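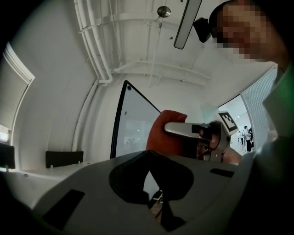

Why the Reading Room Was Too Warm: a term project on heat and fresh air in a shared study space

Nazma Cassim and Gisela Fuchs

Thursday, October 11, 2018

7 min read

Introduction

The Majumder building has one reading room on the upper floor, used by first and second year students between classes. In May we had both noticed that it was hard to stay in there for a whole afternoon. The usual complaint was that it was stuffy. Our tutor said that stuffy could mean several things and that we should find out which one it was before suggesting anything. That became the project.

We set out to answer two questions. How warm does the room get during a normal teaching day, and does the air in it change often enough for the number of people using it?

The room

The reading room faces south-west. It has a row of tall windows along one side, of which the upper panes open and the lower ones do not. The upper panes are worked by a long pole that hangs by the door. There are radiators under the windows and no cooling. The door opens on to the main corridor and closes by itself.

The room was a drawing studio until the building was altered, and it was never planned for people sitting still with laptops. The old extract grille is still in the ceiling. We asked the building office whether it was connected to anything and were told that it had been sealed when the roof was redone.

Method

We borrowed two Kondimness loggers from the physics store. Each one records air temperature and carbon dioxide and saves a reading every few minutes. We put one on the shelf nearest the windows and the other on the bookcase by the door, both at seated head height. Gisela checked them against each other for a night in the same cupboard before we started, and they agreed well enough that we did not correct either of them.

The loggers ran for 20 days, including weekends. Nazma kept a sheet by the door where users could write down how the room felt, with a choice of five words from cold to hot and a space for remarks. We noted whether the panes were open when we arrived in the morning and again when we left.

For the outdoor temperature we used the weather mast at Akari, the sports ground next door. It stands in the open, so on sunny afternoons it may read a little differently from the air just outside our windows.

One logger ran out of battery over the second weekend and we lost the readings until we changed it. We have left that gap in the charts and not filled it in.

Results

Temperature

On cloudy days the room warmed slowly through the morning and levelled off after lunch. The two loggers stayed close together. On clear days the shelf by the windows began to climb early in the afternoon, when the sun came round the corner of the Sirniline block, and it was up to 6 degrees warmer than the bookcase by the door. The warm period lasted until the room closed.

The radiators were on for part of the second week. We had expected this to show clearly in the charts and it did not. The sun made a much bigger difference than the heating.

Air

Carbon dioxide rose whenever the room was busy, as it should. What we had not expected was how slowly it fell again. With the upper panes shut, the level was still well above the outdoor value about 2 hours after the last person had gone. With the panes open it dropped quickly, even on still days.

The panes were shut on most of the mornings we checked. On the mornings they were open, they tended to stay open all day. People seem to leave them as they find them.

Comments sheet

The sheet filled up faster than we planned for and we had to tape a second one to the wall. Most entries from the window side said warm or hot. Entries from near the door were mixed and a few said cold, sometimes on the same afternoon. Several people wrote that they did not know the windows opened. One asked what the pole was for.

We did not ask people to sign, so we cannot tell how many entries came from the same person — a regular user who was unhappy with the room could have written every day.

Discussion

The word stuffy was covering two separate problems. One is sun on the window side on clear afternoons, and the other is a lack of fresh air when the panes are shut. They happen together often enough that they feel like one thing, but they need different answers. Opening the panes deals with the air and only helps a little with the heat. Blinds would deal with the heat and do nothing for the air.

Our readings cover autumn only. The complaints that started the project came from May, when the sun is higher and there are exams, so the room is fuller. We think both problems would be worse then, but we have not measured it.

We also did not measure noise. The panes open towards the sports ground, and two people wrote that they would sooner be warm than listen to a match.

Recommendations

1. Open the upper panes each morning when the room is unlocked, and close them at night.
2. Put a short notice by the pole saying what it does.
3. Fit light-coloured blinds on the window side, starting with the end furthest from the door.
4. Ask for a price to reconnect the ceiling extract.
5. Repeat the measurements in May with the loggers in the same places.

The first two cost almost nothing and could begin this term. We have sent the list to the building office with a copy of the charts.

2 comments
6 shares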